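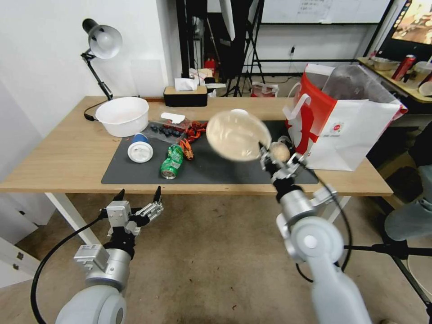
A clear, round lid with a small knob at the top.

Why Does Food Go Bad?
By Ohemaa Ayaaba

Have you ever reached for the last slice of bread, all ready for toast, and found a fuzzy green spot looking back at you? I have, more times than I'd like to tell you, and I always feel a bit sorry for the bread.

The fuzzy stuff is called mold. Mold is a living thing, and it belongs to the same big family as mushrooms. It starts out as a spore, and a spore is so tiny that you could have one sitting on the end of your nose right now and never know it. Spores float around in the air of every kitchen. When one lands on something soft and damp, like bread or a ripe peach, it settles in and begins to eat.

Mold has company, too. Bacteria are even smaller, and they like a lot of the same foods we do. Some of them are very helpful (yogurt is made with them!), but others turn milk sour and make old chicken smell so awful that everybody leaves the kitchen.

All these little eaters need water, and most of them grow faster when they are warm. People worked this out long, long ago, before anybody had a microscope to see them with. They dried fish in the wind. They packed meat in salt, which pulls the water out. They put cabbage in crocks and let it go sour on purpose, and if you have ever had sauerkraut on a hot dog, you have eaten the result.

A lid helps in its own small way – it keeps flies and dust off your food, and it slows down the drying that makes cheese go hard at the corners. It can't keep food fresh forever, though, as some spores have usually landed before you put it on.

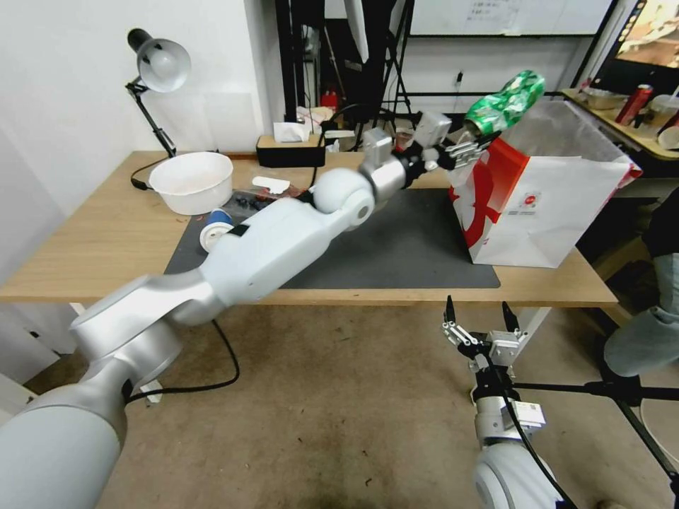
A green and white aluminum can, a little crumpled, and a paper shopping bag.

Cans go a good deal further. When soup or beans are canned, the food is sealed inside and then heated until the things that would spoil it are dead. With the lid shut tight, no new ones can get in, and so a can of beans may sit in the cupboard for 2 years and still make a fine supper.

Your refrigerator does its work by being cold. Cold doesn't kill most bacteria, but it makes them terribly slow, a bit like you and me on a snowy January morning when the blankets are warm. 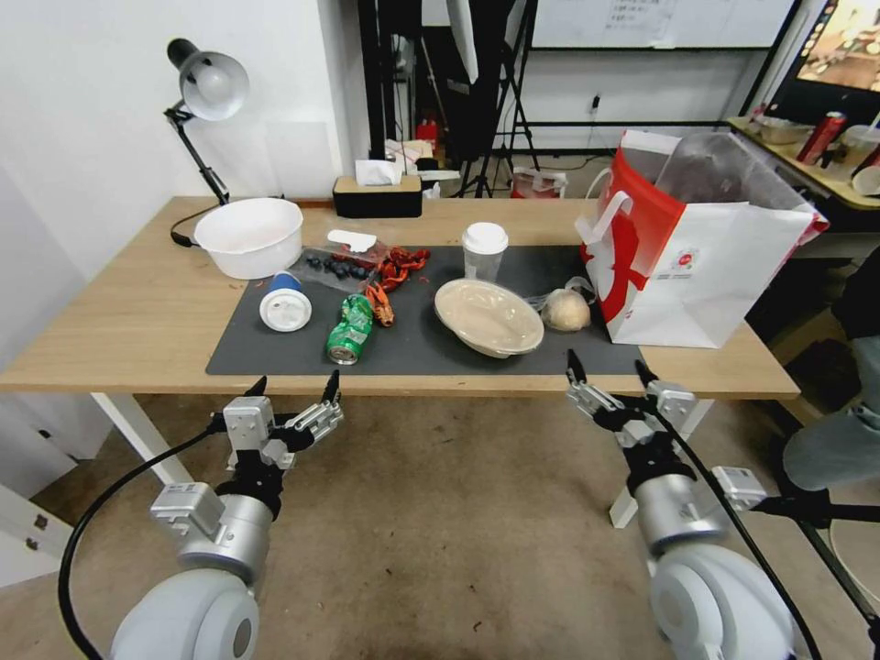
Now, you might like to see some of this for yourself, so ask a grown-up to help you with a bread test. Put one slice in a zip bag and leave it on the counter. Put another slice from the same loaf in a second bag, and keep that one in the refrigerator. Seal both bags well and don't open them again, even if you are very curious, because breathing in mold isn't good for you. Look at them every day and draw what you see. When you've finished, throw the bags away, still sealed, and wash your hands.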